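I've been meaning to write this down properly, so bear with me, it may take a few posts. Our little heritage railroad depot at Hutsuliak is naming its reading room after Roksolana Tkachuk, and I couldn't be happier!

Roksolana came to us back when the roof leaked over the ticket window and the freight ledgers were sitting in damp boxes in the baggage room. She took the first box home that same evening (I don't think she asked anyone) and brought it back a month later, dried, sorted and labeled in pencil.

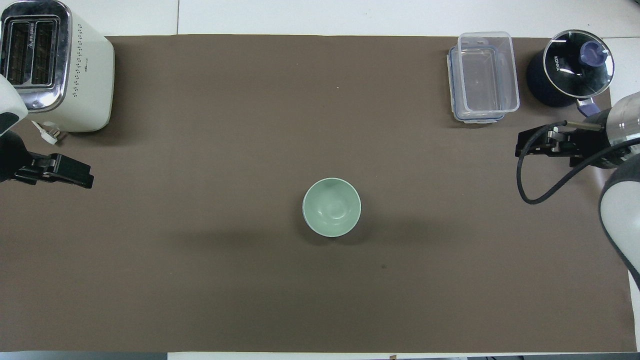 By the time she handed over the keys she'd been through 193 ledgers, and she could tell you which farmer shipped plums and which one shipped nothing but complaints. Virgil Gavrilă still calls her when he gets stuck on the old stationmaster's handwriting.

She also wrote the letters that got us the Pukum signal lamps back, after years of everybody saying they were gone for good. It took her four tries, and the last letter was the shortest and, I have to say, the crossest.

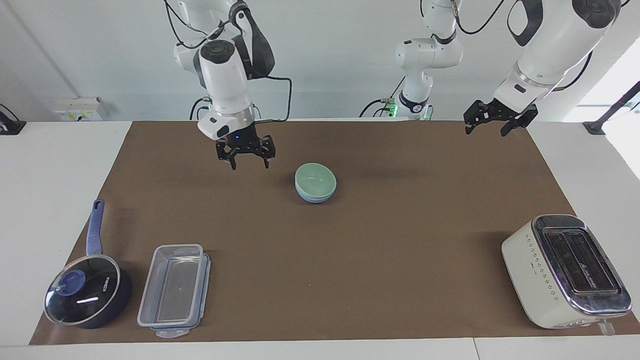
A few of you have asked: do we need a ticket for the naming in September?
Just come along, it's free, and the doors open at 2 in the afternoon. We can seat about 300 if the weather lets us use the platform.

Ostap Stasiv is bringing his accordion, and there'll be plum cake, naturally. If you have a photo of Roksolana from the early years, please send it my way before the end of August so I can get it copied for the wall.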